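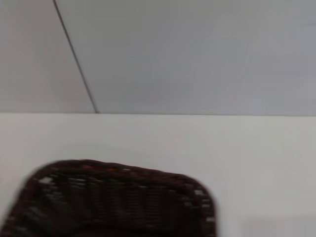

Why Does Toast Turn Brown?

I eat toast every single morning, and for years I never once wondered about it. Bread goes in white, toast comes out brown, butter goes on, the end. Then a kid in my Saturday-style cooking club (we call it Folten, long story, it was the name on the door when we moved in) put up her hand and asked me where the brown comes from. I opened my mouth and had no answer at all!

So I went and read a whole pile of books, and now I get to tell you.

First, what's in bread? Mostly flour and water. Flour has a lot of starch in it, and starch is made of sugars hooked together in long chains. You can't taste the sugar very well while it's all chained up. Some of it does get loose when the dough is sitting around, though, so there are little bits of sugar all through your slice. Flour also has protein, which is made of smaller pieces called amino acids (say it like this: uh-MEE-no). You have those in your muscles and your hair too.

When bread is just lying on the counter, the sugars and the amino acids pretty much ignore each other. It's too cool for them. But put that slice in a toaster and the heat gets them moving, and they start to join up and break apart and join up again in new ways. They turn into brown stuff, and into a lot of things that smell really, really good. That smell in the kitchen is tiny bits of toast floating up your nose.
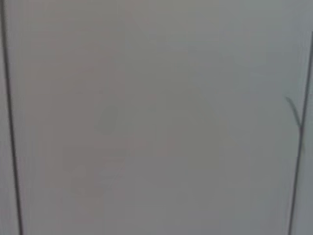 Scientists call this the Maillard reaction. You say it my-YAR, and the two Ls are just there to trick you. It's named after a French scientist who studied it more than a hundred years ago.

Now, why does the outside go brown and the inside stay pale? Water! Bread has water in it, even when it feels dry to you. As long as a spot is wet, it has trouble getting hotter than boiling water, and that's too cool for fast browning. The outside of the slice dries first, so it gets hotter first, so it browns first. The middle is still a bit damp and soft when the toast pops up, and I think that's the best part.

It's also why boiled potatoes stay pale and roasted potatoes go golden. Same potato! One of them spent the whole time in water.

What about burnt toast? If you leave it in too long, the heat keeps breaking things down until what's left is mostly black carbon. It tastes bitter, and I don't like it one bit. My brother does -- he has it with jam, and he can keep it.
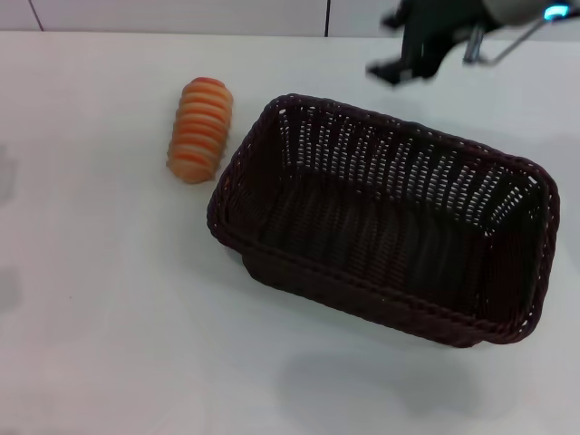 Want to try something? You'll need a grown-up, a toaster, and three slices from the same loaf. Toast the first one on low, the second on medium, and the third a little higher (stop before it goes black, please). Put them next to each other on a plate and smell each one before you eat it. I think the pale one smells like warm bread and the darker one smells almost like nuts. Write down what you think, because your nose may not agree with mine.

If you have a sweet bread in the house, toast a slice of that too and watch it closely. It'll probably go brown faster, since there's more sugar ready to get to work.

We did this at club with 12 slices lined up from palest to darkest, and everybody picked a favorite. Mine was number seven. Never stick a fork or a knife in the toaster to get your bread out, even if it's jammed in there. Unplug it and go get your grown-up.

Next time I'm doing onions and why they make you cry, so bring a tissue!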